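Plonau grip-loss fault

The Plonau grip-loss fault was a recurring failure of the Orkanetti mobile manipulator, in which the gripper released or shifted a held object without a command from the controller. It was first logged at the Plonau test site in June 2018 and was closed by a change to the control software on 15 April 2019. No injuries were recorded.

Background

The Orkanetti was used at Plonau for household and storeroom tasks, chiefly picking up small objects at floor level and returning them to shelves. Its arm ran the Nanero motion controller. Finger position was measured at the motor, and grip force was estimated from motor current. There was no separate force sensor in the fingers.

Fault

The controller treated any steady current above a set threshold as a secure grip. When a finger pressed against a fixed surface such as a shelf upright, the current rose in the same way, and the controller reduced the closing force to protect the motor. The object could then slip. In a series of 500 picks the fault appeared 13 times, and 6 of those ended in a dropped object. The remainder were caught by a position check - a routine that had been added for a different purpose.
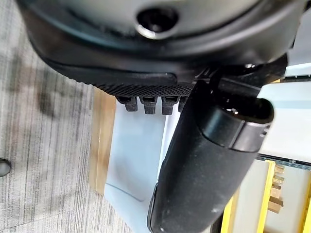 Underside of the housing and one padded finger, seen from the wrist during work near shelving.

A second problem made diagnosis slower. The event log stored only the last 100 entries and overwrote older ones, so the readings taken at first contact were often lost before an operator stopped the arm. Early reports blamed worn finger covers. Replacing them had no measurable effect.

Correction

The revised software compared current with finger travel and held the closing force until both values had settled. Log length was also increased. The same change was later carried over to Marty, a smaller arm using the Nanero controller, although the fault had not been reported on that machine.

See also
Gripper
Force sensing
Protective stop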